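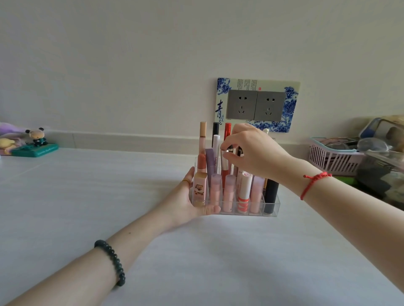 Hello everyone, and thank you for being so patient with me since I promised this in March. I've been meaning to write up how we settled on the tidying task for the Loron hand demonstrations, and it took longer than I hoped (it always does!). We wanted something small, fiddly and ordinary that a person does without thinking, and a lipstick organizer fit the bill nicely. The slots are narrow, the walls are clear, and you end up pinching a small tube between your fingertips while the other hand steadies the organizer at the corner, so both hands have a real job from start to finish. I love that about it. Blocks and cups never gave us much for the left hand to do.

On the Cornon list, the question came up of whether we should drop the bare-hand recordings and do everything by remote control. I'm pasting the part I want to answer:

> We tried the same kind of sorting with the remote rig at Restrepo and it was slow going. An episode that takes 2 minutes by hand took us 14 through the controllers, and the operators were worn out by lunch. On the other hand, every motion we got was one the arm can really make. With your hand data, how do you plan to deal with the things fingers do that a gripper can't?

It's a very fair question, and I don't want to brush it off. My feeling is that we need both, with the hand recordings carrying the order of the work (what gets picked first, where it's set down, which hand helps) and a smaller set of remote episodes teaching the arm how to grip. We're aiming for 3000 by hand, and I'd be glad of help deciding how many remote ones should go beside them.

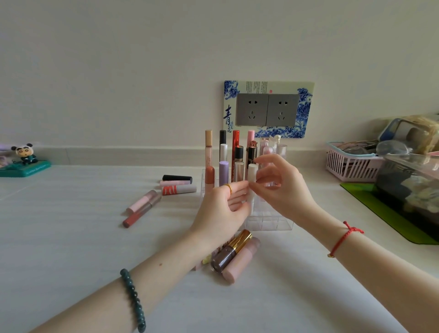 Restrepo adds that the clear plastic worries them more than the fingers do, and that they'd want a good share of episodes with tubes lying at odd angles on the table, since their arm did fine with upright ones and went to pieces on the rest.

I agree with every word of that, and I'd go further. Please don't line things up before you start! Let them lie where they land, and mix the shapes, square cases in with the round tubes. I'd also love more moments where the person holds up two tubes together, one in each hand, before deciding where they go. Our friends at Elitz cut those pauses out of their set as wasted time, and I think it hurt them.
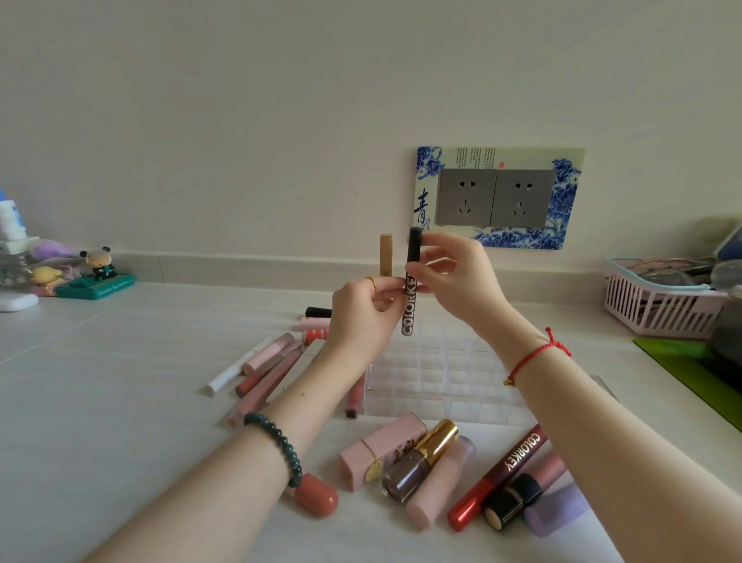

## What I'd ask of anyone recording

- Work at your usual pace, and keep your sleeves pushed up.
- Do 5 episodes, then take a rest.
- If you drop something, pick it up and carry on. Keep that episode.
- Note which hand you favor.

Send questions to the list so we can all see them, and thank you again, all of you.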